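Kutent (robot)

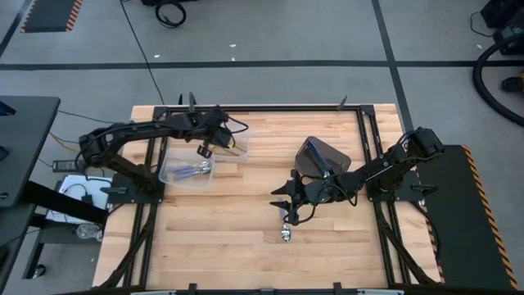 Bratby Shared Workshop, Robotics Section

Kutent is a two-armed tabletop robot built by members of the Bratby shared workshop. It was begun in August by Merja Lappalainen and Peadar Cronin, who had intended to make a shelf.

Design

The robot consists of two black arms on mounting plates, one at either side of a butcher-block top held in a black metal frame. The right arm carries a small camera module near the wrist. Cables are tied along both arms, an arrangement the build notes describe as temporary in every edition.

The top was bought second-hand for 200 euros and is widely held to be the best-made part of the machine.

Use

Kutent was meant to tidy the bench. Its standard exercise involves small metal fittings and a clear plastic container, which also serves as the home of the blue-handled scissors. Members wishing to borrow the scissors are asked to stop the arms first. The log for 30th December lists 579 attempts at the exercise and offers no opinion on them.

Name

The name was proposed by Saimi Nurmi and has no agreed meaning. An earlier version with one arm was called Escobar, and parts of it survive in a drawer.

See also

Grerkeline (label printer)
Workshop rules, section 4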